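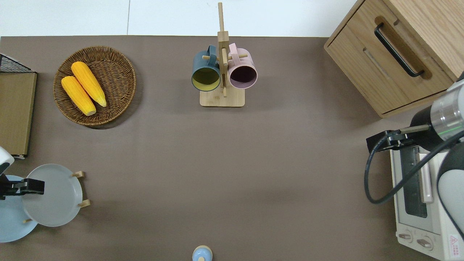 Progress Report: Gripper and Camera Comparison, Second Period

Prepared by the Sulholm bench team for the Holst equipment fund

Where we are

We've had a really good stretch! The kitchen bench is up and running with both arms, and we now have 1,263 logged attempts across the household tasks you agreed to in the proposal. Those attempts cover 2 finger sets (the stock Cistine fingers and the longer, thinner Drika ones) and 3 camera positions: one overhead, and one at each side of the bench. When we last wrote, the arms could barely share the table without stopping each other, so it's a pleasure to be writing about results this time.

What we changed on the bench

Most of November went into cables and reach. The cable on each gripper used to tug at the wrist whenever the arm turned all the way in, and that pull showed up as a small twist just as the fingers closed. We gave the cables more slack and slowed the last part of each approach. Both arms got a fresh calibration afterward, and we threw out the runs we'd made before it so that the two finger sets would be judged on the same footing.

We also rewrote the stop rule in the controller. An arm that meets unexpected resistance now backs off along the path it came in on, where before it just froze in place and somebody had to walk over and free it. This sounds like a small thing, but it has made long sessions far more pleasant, and we get a lot more done before lunch. 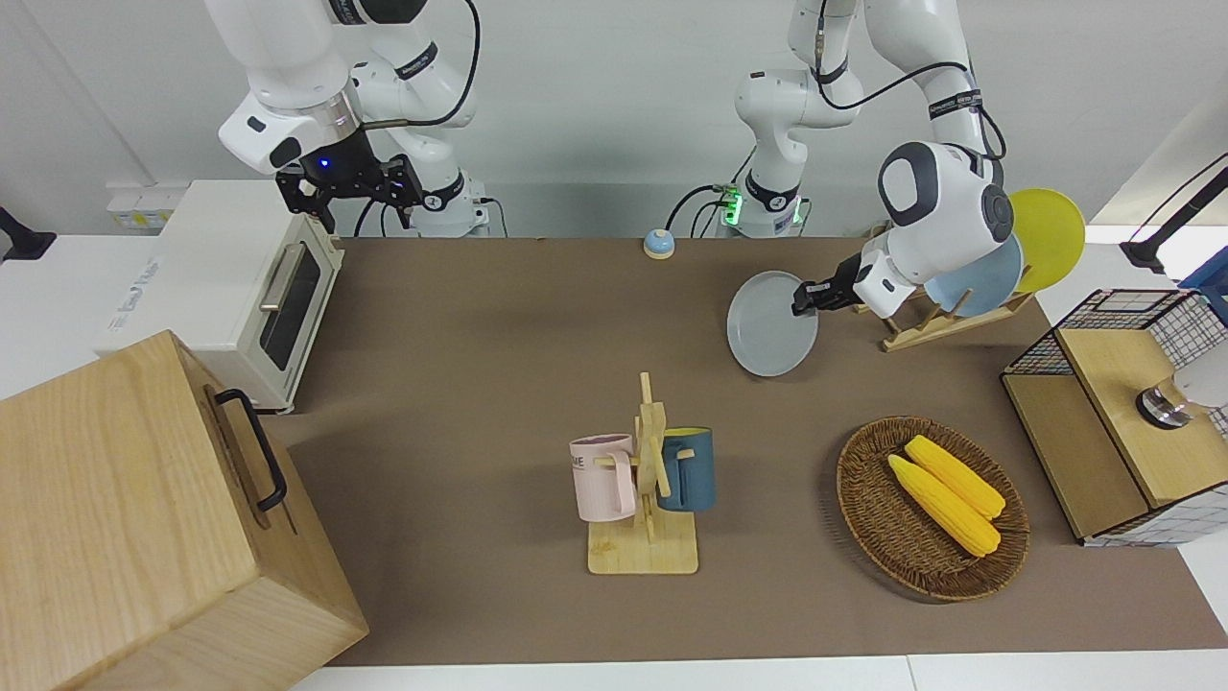
Plates are the task we most wanted to crack, and they're where the two finger sets differ the most. A plate is slippery and heavy on the far side, and any small error at the rim gets bigger by the time it reaches the slot. Having the left arm hold the gray plate by its edge, nearly upright in front of the rack, is the approach we've settled on for now, and it leaves the fingers clear of the blue and yellow plates already in their slots. The Drika fingers slide in next to a neighboring plate more easily. The Cistine fingers grip harder and let the plate swing less on the way over. We keep going back and forth on which matters more, and we'd like a longer run before we pick one.

Mugs are going well with either set. The pegs on the mug tree are short, so the handle has to come in at a good angle, and the overhead view alone was not enough to judge height. Adding a side view fixed most of our misses. Corn in the basket was meant as a warm-up task and has turned into a favorite for checking grip force, with all those bumps and a shape that rolls if you close off center.

Drawers and handles

We started on the wooden drawer cabinet late in the period. The fingers have to open wide, come down over the handle and pull straight, and the pulling straight is the hard part. Early numbers are too thin to share, but we're excited about how quickly this one is coming along.

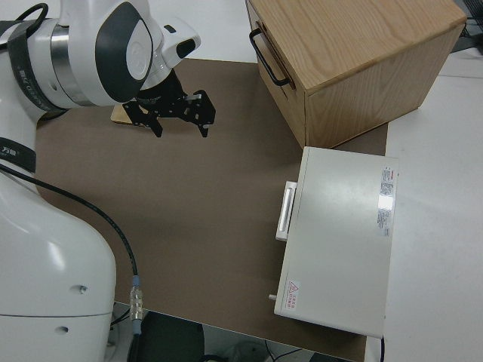 Gripper open over the mat, with the drawer cabinet at upper right.

Spending and requests

We are within budget. The second set of Drika fingers came out of the parts line, and we have not touched the travel money. We'd like your okay to move part of it to a spare wrist camera mount, so that a broken one doesn't idle an arm.

Next period

Finish the plate comparison with both finger sets, on both arms
Run the drawer task from all three camera positions
Write up the new stop rule so the other Sulholm benches can use it
Send you the full log and our notes on the failed grasps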